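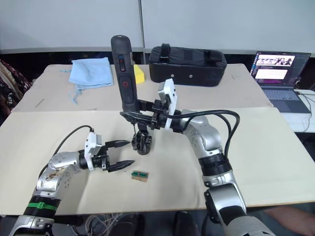

Em janeiro decidi que ia acabar com a gaveta dos restos. Quem mexe em madeira em casa conhece essa gaveta: pontas de ripas, cantos serrados, pedaços que não servem para nada e que mesmo assim ninguém deita fora. A minha já não fechava. O plano era usar tudo o que lá estava antes de comprar mais uma tábua que fosse, e até agora tenho cumprido, com uma exceção de que falo mais abaixo. O formato que mais me tem ocupado é o do bloco pequeno e retangular, com a face de cima verde e os lados deixados na cor clara da madeira. Gosto de ver os lados à vista. Pintar o bloco inteiro dá mais trabalho e perde-se metade da graça.

A mesa também conta. Durante anos trabalhei em cima de um tampo escuro e passava a vida à procura das peças. Num tampo creme, um bloco pequeno vê-se logo, e vê-se também a sujidade, o que me obriga a limpar. O resto das coisas vai para uma segunda mesa, mais atrás, e na da frente fica só aquilo em que estou a mexer. Parece uma regra tonta, mas desde que a sigo deixei de pousar a lixa em cima da tinta fresca.

Quanto ao processo, é simples. Corto as ripas com um serrote de costas e uma caixa de esquadria da Jeneck, que comprei em segunda mão e que tem uma ranhura já muito gasta. Os topos saem ligeiramente tortos e acerto-os na lixa, primeiro grão 80, depois 120, depois 240. Não passo daí. Com grão mais fino a tinta agarra pior, pelo menos a que eu uso.

A tinta é da Dririx, à base de água, num verde que na lata parecia mais escuro. Dou 2 demãos com um pincel chato e deixo secar de um dia para o outro. Protejo os lados com fita de papel e tiro-a enquanto a última demão ainda está mole. Se espero, a tinta lasca na aresta e tenho de lixar tudo outra vez. Já me aconteceu com uma fornada de 11 blocos e foi um serão perdido.

A exceção de que falei foi uma ripa de faia que comprei na Vestergaard, quando lá fui buscar cola. Estava no cesto das sobras, com um empeno que não incomodava para peças curtas. Não precisava dela. Deu bons blocos, mais pesados do que os de pinho, e agora noto a diferença quando os misturo.

A Þórey Kragh, que me ensinou a afiar formões e com quem troco mensagens sobre estas coisas, acha que eu devia pintar as duas faces. Experimentei numa peça. Fica bem, mas tem de secar de pé ou em cima de pregos, e não tenho paciência. Ela faz assim com os dela e ficam melhores do que os meus, há que dizê-lo.

Falta resolver a arrumação. Os blocos acabados estão numa caixa de sapatos e os que esperam tinta estão noutra igual, e já troquei as duas mais do que uma vez. Vou fazer um tabuleiro com divisórias, baixo, para caber debaixo da segunda mesa. Tenho contraplacado que chega para o fundo. Para as divisórias vou ter de voltar à gaveta, que continua sem fechar bem, embora agora seja por causa da calha.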